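4. Sorting and boxing the small toys

This section covers loose toys kept on the table top. Furniture is dealt with in section 3.

4.1 Clear the table and wipe it with a dry cloth. Place the Plastwood box, open side up, within reach of both sides. 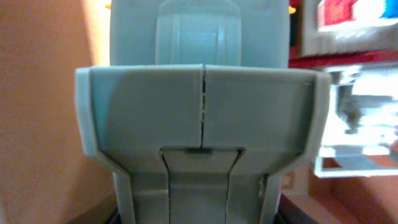 Does the box need a lining? A single sheet of plain paper is enough, and only for painted toys.

4.2 Lay the toys out singly, with a gap between each. Soft rubber figures and bead-and-wire rattles must not touch - the wire can mark the rubber. 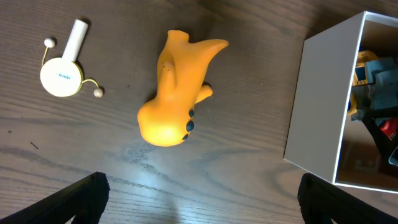
4.3 Press each rubber figure lightly and check for splits. Set aside any that fail. Check that the beads on rattles are firmly fixed and that the wires are not bent out of line.

4.4 Load the box in this order:
1. Blocks, flat on the base.
2. Rattles, handle down.
3. Soft figures, last.

CAUTION: Do not load more than 3000 g. Leave 30 mm clear below the rim.

Note: The Halis lid fits the tall box only. Use the Filip lid for the low one.

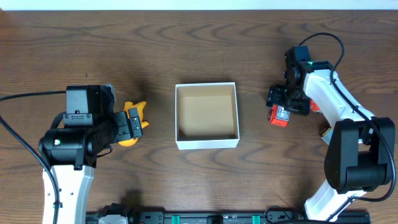

Hammad Dhanial writes that he puts the blocks in a cloth bag first, as they otherwise slide about when the box is carried. This is acceptable if the bag lies flat.

4.5 Close the lid and store the box on shelf 2 or lower. Repeat the checks in 4.3 every 7 weeks.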